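The Letter from Vistthorpe

The letter came on a Saturday, folded inside a seed catalog. My aunt had left me the house in Jindomdale and everything in it, including the debt to Brestetti, the firm that had put in the boiler. They wanted 870 by the end of September. I had 400.

I took the early bus. It was a long ride and the heater blew on my ankles the whole way. The driver let me off at the bottom of the hill and I walked up with my bag on my shoulder.

The house was smaller than I remembered. The sign by the gate still said Villa, which had been my uncle's idea. I went in through the back and sat down in the kitchen with my coat on.
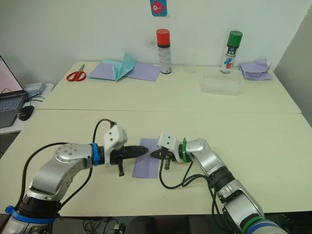 2. The Drawer

She kept her papers in the drawer under the bread box. There were receipts, a dog license for a dog that had died when I was in school, and a stack of notes on lavender paper. She wrote to herself. Buy lamp oil. Call about the gutter. Don't call Vistthorpe again.

I read that one twice. Vistthorpe was where my mother lived. 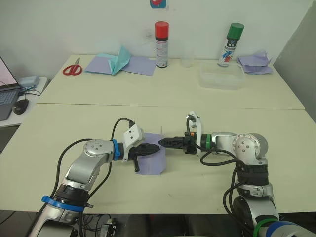 I put the notes back in order and shut the drawer. Then I opened it again and took that one out, and put it in my coat pocket with the bus ticket.

The phone still worked. I called Brestetti first and got a woman who said they could take 40 a month if I signed something. I said I would sign it. She asked if I was planning to live there, and I said I didn't know — then I said yes.

After that I dialed my mother's number. It rang for a long time. The boiler came on under the floor while I waited, and I could hear the pipes knocking all the way up to the bedrooms.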